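Mestura (manipulation data protocol)

Mestura is a protocol for recording human demonstrations of sorting and container-packing tasks with hand-held grippers. It was developed within the Giramside project as a source of training data for two-arm manipulation policies. The operator carries one gripper in each hand, and each gripper has its own camera mounted above the fingers. No robot arm is needed during recording. The first public description of the protocol is dated November 3, 2019.

Background

Earlier Giramside recordings were made by teleoperation on a fixed bench. The objects were mostly rigid blocks and cups, and policies trained on them performed poorly on soft goods. Mestura replaced the bench with ordinary rooms and the block set with mixed household items, many of them deformable. Beds, sofas and rugs are accepted as work surfaces. A compliant surface moves under contact, and its printed patterns make segmentation of small items harder.

Object sets

An object set combines items from 3 classes: flat packets, rigid or semi-rigid pieces, and fibrous items such as yarn and cord. Flat packets are treated as a separate class on account of their grasp geometry. A packet lying on a soft surface offers little edge for the fingers, and once lifted it may fold or swing. The preferred grasp holds the packet near one end with the finger pads parallel to its face. Printed text is left on the packaging, and partial covering of the text by the fingers is recorded as normal occlusion.
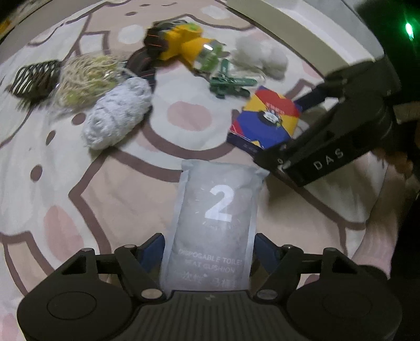 Recording procedure

Items are first spread on the work surface without a fixed layout. The operator then transfers them one at a time to a target region, which in most tasks is a shallow tray. Either hand may be used. The idle gripper is kept near the work area, so that it often appears in the other gripper's view. An episode closes when the operator opens the fingers and holds still.

Gripper opening is logged with the video. Camera pose is recovered afterward by visual-inertial tracking. Episodes in which tracking is lost are removed before training.

Tray tasks

Placement in the tray is unordered. Items may touch or overlap, and a policy is scored only on whether each item rests inside the walls. Contact between cords and clips is the main source of difficulty, as lifting one item can drag another with it.

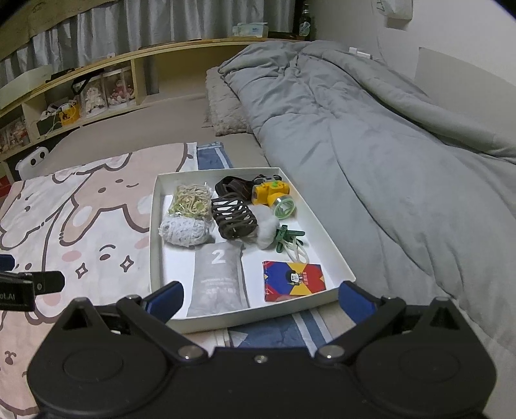

Open gripper at the near edge of a white tray holding mixed items, including a gray packet, cord, green clips and a small patterned box.

Results

The first release contained 2369 episodes. A policy trained on the full release was compared with one trained on bench data alone, with 48 trials for each. The Mestura policy completed more transfers in all 3 object classes. The gain was largest for flat packets and smallest for fibrous items, where the usual failure was a grasp that closed on loose strands and missed the main mass.

Limitations

The recordings carry no force or tactile signal, and grip force on soft items has to be inferred from finger opening and visible deformation. Operator habits also affect the data.

See also

Asemance (annotation format)
Moreira grasp index
Giramside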